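Wall Color and Daylight in Small Rented Rooms

Student project report, Interior Environment course
Author: S. Babaei

1. Introduction

Many students in Privstead live in one small room with one window. In such a room the color of the walls is important, but the tenant usually does not choose it. The landlord paints everything in the same color between two tenants, and often this color is gray. I became interested in this question because my own room in Misness Street faces north and I always needed the desk lamp already at 3 in the afternoon.

The question of my project was simple: how much does the paint on the walls change the light on the desk, and do people who live in the room notice the same difference that the meter shows?

2. Background

When daylight enters a room from a side window, only the part of the room near the window gets a strong direct view of the sky. The back of the room depends mostly on light which is reflected from the ceiling, walls and floor. A white wall reflects most of the light that falls on it. A middle gray wall reflects perhaps half of it, and a dark wall much less. The light is reflected more than one time before it reaches the back corner, so a small difference in the paint becomes a bigger difference there.

Paint makers often print a light reflectance value on the color card. It goes from 0 (a perfect black) to 100 (a perfect white). This number is useful, but it is measured on a clean new sample. A wall that has been lived with for several years has dust, hand marks and old repairs, and I did not find much in our course books about this.

There is also the question of gloss. A shiny paint sends the light in one direction, and this can make a bright spot that disturbs the eyes. A matte paint spreads the light more evenly. For a room with a desk I expected that matte would be more comfortable, although it is harder to clean.

3. Method

I measured in 29 rented rooms, all of them with one window and a floor area under 15 square meters. The rooms were found through a notice in the student building and through classmates. In every room I used the same handheld light meter, borrowed from the department, and I measured at desk height in three positions: near the window, in the middle, and near the back wall. All measurements were taken between 11 in the morning and 1 in the afternoon, under a cloudy sky, with the lamps off and the curtains fully open.

For the wall color I compared the paint with a printed gray scale card held flat against the wall. I put each room in one of three groups: light, middle or dark. All values were entered in Bindex, the table program which our department uses for student work. Together with the repeated measurements, the table had 2,307 entries at the end.

The tenants also filled in a short form. They were asked if the room felt bright, acceptable or dim, and at what hour they normally turn on a lamp.

4. Results

Near the window the wall color had almost no effect. The highest value in the project was 1,140 lux, and it came from a room in the middle group, with a wide window and an open view to a parking lot. A large part of the differences between window positions came from trees and buildings outside.

At the back wall the result was different. The rooms in the light group had clearly higher values than the rooms in the middle group, even when the windows were of similar size. The dark group was small, so I do not want to say too much about it, but all the rooms in it were low at the back position.

The answers on the forms did not follow the meter very well. Several tenants with low values wrote that their room was acceptable, and some of them explained that they are mostly at home in the evening. Others had good values and still wrote "dim." In these rooms the desk was often placed with the back to the window, so the person makes a shadow on the own work.

5. Gray walls

The most common color in the project was a pale matte gray. It was also the most difficult one to put in a group. On the card it was between light and middle, and the same wall could look cooler in one part and warmer in another part, depending on what it received light from. A soft shadow on such a wall has no clear border -- the eye reads it as a change of color.
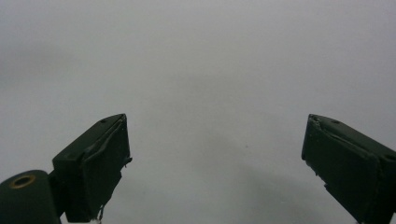
Figure 1. Pale gray surface, a little warmer and darker toward the lower center.

For this reason I repeated the card comparison at three heights in every gray room and used the middle result. In a few rooms the three results were not equal, and I marked these rooms in the table.

6. Problems and limits

The cloudy sky was not the same on all days. I tried to correct this with a measurement outside the building before and after each visit, but when the clouds moved quickly the two outside values were far from each other. In those cases I came back in June and measured again.

The furniture was not controlled. A big dark wardrobe takes as much wall as the paint does in a small room, and I only wrote down if there was one, not its size. I would do this better next time.

The form was also too short. I asked about brightness but not about how many hours the tenant spends at the desk, and later I missed this information.

7. Recommendations

For landlords: paint the back wall and the ceiling in a light matte color, and keep a stronger color for the wall with the window, if one is wanted. The window wall gets little daylight itself and gives little back to the room.

For tenants who cannot paint: turn the desk so that the window is at the side. Move dark furniture away from the back wall when it is possible. A white cloth or a large sheet of paper behind the desk is a cheap test before asking the landlord for new paint.

The full table and the form are kept in the department project folder, together with the gray scale card.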